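Workshop tips: getting a bin-picking kit to behave

We have had the Hallent sorting kit on trial at the Drundgate workshop since March. It comes as software, a fixed overhead camera and a set of mounting plates, and you supply the arm, the gripper and the bin. The notes below come from Mwende Minja, who set it up, and from me. Most of them will apply to other kits as well.

Clamp the bin before you teach anything. One bar clamp on a corner is enough for light parts. Use two if the gripper is likely to push against the walls. If the bin moves a few millimetres, you will have to run the calibration again, and that takes 30 minutes on this kit.

Sloping sides are better than straight ones. Small things slide back towards the floor of the bin and the fingers have more room to come in at an angle. A scratched metal bin is fine. We tried a shiny new one and the camera picked up reflections as if they were parts.

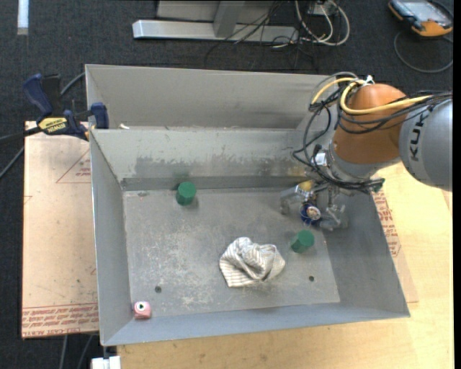 Start with a handful of items and keep them apart. Short cylinders are a good first object, as the kit finds a flat round top quickly. Leave cloth until later. Hallent's manual says soft items are supported, but in our trial it took 14 tries to get a reliable pick on a folded cloth, and it went better once we set the grip point by hand.

Tie the cables with slack at every joint. Move the arm slowly through its whole reach before you cut the ties to length. Check that no loop can catch on the rim when the wrist is low.

Keep the handheld controller within reach but off the bench. Put its cable where you won't tread on it.

Protect the table. Offcuts of acrylic sheet with the paper left on do the job and cost nothing if you have them lying about. Replace the sheet when the paper starts to lift at the edges.

Empty the bin and wipe it at the end of the day. Crumbs and scraps were behind most of our false picks. If the kit keeps reaching for a bare patch, take a new background picture with the bin empty.

On price, the full Hallent kit is almost 2,000 pounds with the camera. Haston sell a cheaper one without mounting plates, which Obadia Makori has used at Langat. He found it slower to set up and just as good with hard parts, so if you only handle hard parts, look at that first. The Hallent support line answered us within the hour each time we rang.

Spare plates come in packs of 9. Order the bolts separately.

Updated September 2026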